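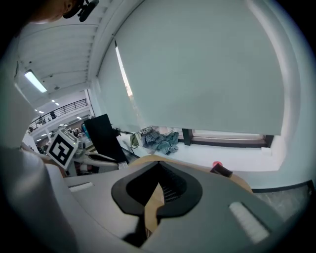

Most of my trouble this May has been with time alignment. When you teach by hand, the tool records one stream and the pose tracker records another, and the two clocks drift apart. I had been syncing them with a clap at the start of each session, which is good to a couple of video frames at best. Now the operator holds up a white cube with a black square marker in the left hand, in view of the gripper camera, and tilts it. The tilt gives a smooth rotation curve that can be matched against the tracker's curve for the same motion. A single event gives you one point to match; a curve gives you a whole segment, and the fit is much better behaved.

The offset before I changed anything was 133 ms. That doesn't sound like much, but the policy closes the fingers on what it believes is the current pose, and at normal hand speed the error was enough to pinch the air in front of the object. Declan Tipoki had been blaming the finger geometry. I had been blaming Declan's calibration file. It was neither – the tracker stamps its packets on arrival, and arrival includes whatever the network was doing at the time.

After the change the residual is 5 ms, which I'm happy to leave alone. The fit runs as a small script in Nandard, our logging tool, and rejects any session where the marker is lost for 15 consecutive frames. Catriona Yule wanted the threshold lower. I tried it and it threw out good sessions whenever the cube turned edge-on, so it stays where it is.

Two notes for anyone doing the same. Tilt slowly; motion blur on the marker corners costs more than you gain from a larger angle. And repeat the tilt at the end of the session, so that you can estimate drift as well as offset. I skipped that on the first batch and had to record it again.

Still open: the gripper width signal has its own delay, and the cube says nothing about that. Flora Moncrieff suggested closing the fingers on a hard stop and looking for the step. I'll try it next and post the plots.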